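Kustik Two-Arm Bench Kit: Gallery

The Kustik kit from Lurberg pairs two arms on one table and comes with a simulation package, so a cell can be laid out before hardware is ordered. Images are rendered in the package at default lighting. Gallery updated Oct 26, 2022.

Room preset "Medina"

Both arms mounted on the wood-top table, with one teal block as the target part. The near arm has its two-finger gripper open and clear of the surface. Cables are modeled as slack loops.

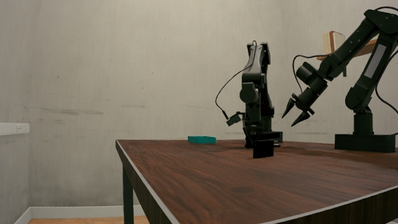
Package contents

2 arm models, 5 room presets and 6 target parts. Table height, base spacing and surface finish are set in the scene file. Cable slack can be edited per arm.

Licensing

The package is included with the kit. A seat without hardware is sold separately and covers 2 workstations. The older Clellach scene files load without conversion, but their grippers must be reassigned by hand.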